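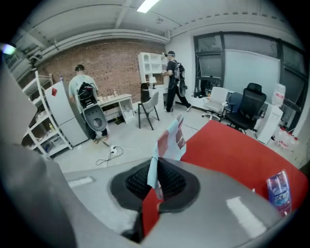

Fig. 3 – Chiffon bleu clair et blanc ; plan de travail rouge.

4.2 Nettoyage du filtre de la hotte Umuris

ATTENTION : couper l'alimentation au tableau avant toute intervention. Laisser refroidir les lampes.

1. Déverrouiller la grille et déposer le filtre métallique.
2. Immerger le filtre 40 minutes dans une eau à 60 °C maximum, additionnée de détergent dégraissant non abrasif.
3. Rincer, puis essuyer les deux faces avec un chiffon non pelucheux.
4. Reposer le filtre, languette vers l'avant.
5. Maintenir la touche Reset 3 secondes.

Remarque : le voyant de saturation s'allume après environ 200 heures de fonctionnement.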